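I got to Rajeshwari Naidu's place just after four, and she had the kettle on and a soldering iron hot, which tells you most of what you need to know about her. She builds robot arms in the spare room of her house in Lumley. This one is called Arirau and it's her second. The first, Sangkhawat, lives in a crate under the stairs and gets raided for bearings.

"It was a lovely thing to look at and it couldn't lift a teaspoon," she said. "I'd put all the weight at the wrong end. The elbow just sagged — you could watch it going, like a tired horse."

Arirau has taken her 17 months of evenings. I asked if she'd kept a tally of the hours and she laughed at me, but she does keep a tally of the money, in a spreadsheet with a column headed "things I already had (lies)". The total on the day I visited was £3,369. A good chunk of that went on motors, and £126 of it went on a single gearbox that she fitted backwards and cracked.

"I cried a bit and then I had toast," she said. "Then I rang the shop in Bristberg and ordered another one."

The shop comes up a lot! She also has a bench at the shared workshop in Bristberg, two bus rides away, where she does anything that makes swarf. The metal bits were cut there. The wiring she does at home, because she likes the radio on and the others prefer quiet.

I wanted to know why kitchen things. Most of the home-built arms I've come across stack blocks or move a pen about, and hers spends its days with a steamer.

"Blocks are made for robots," she said. "A steamer's made for people, and badly. It's round, it's in layers, it's shiny in one place and white in another, and the handles stick out just where you don't want them. I thought, right, if I can get on with that, I can get on with most of the cupboard."

So is it doing the cooking yet? No. There's no water in anything while the arm is powered, that's her rule, and the plug stays out of the wall. She's working on reach and approach for now — getting the hand near a handle at a sensible angle without clouting the tier above. Her notebook has pages of little side-on drawings of handles, with arrows, and one page that just says SLOWER.

The hand itself is the part she's rebuilt the most. It's a black body with linkages on top, a mirrored pair each side, and she can talk about the linkages for a very long time. I got the short version.

"With a single bar the finger swings, so the tip ends up pointing somewhere daft by the time it's closed. Put two bars side by side and the tip keeps its angle. It's old, it's in desk lamps. I spent weeks trying to be cleverer than a desk lamp."

The screws are all hex socket now, after she rounded off a set of cross-heads with the wrong driver in January. She checks them before every session and doesn't trust threadlock (I do, and we had a small, friendly row about it).

What she watches while it moves is the view from a camera at the wrist, looking out over the hand. I could have stared at it all afternoon. Everything close by looks enormous.
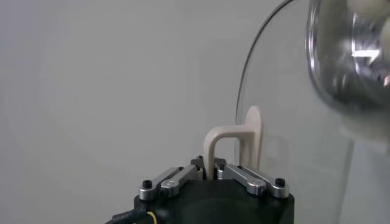
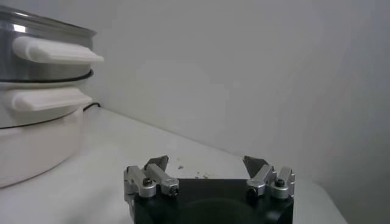 ## What she'd do differently

"Buy fewer motors and better ones," she said straight away. She'd also leave more slack in the cables from the start, and she'd have joined the workshop before building Sangkhawat instead of after. "I did everything on my own for ages because I thought I had to know it all before I was allowed in. They'd have told me about the elbow in five minutes."

Next on the list is a softer pad for the fingertips, then a proper stop button she can reach from the chair. After that she wants to rewrite the software for the shoulder, which she described as "mostly apologies". I've asked to come back when that's done.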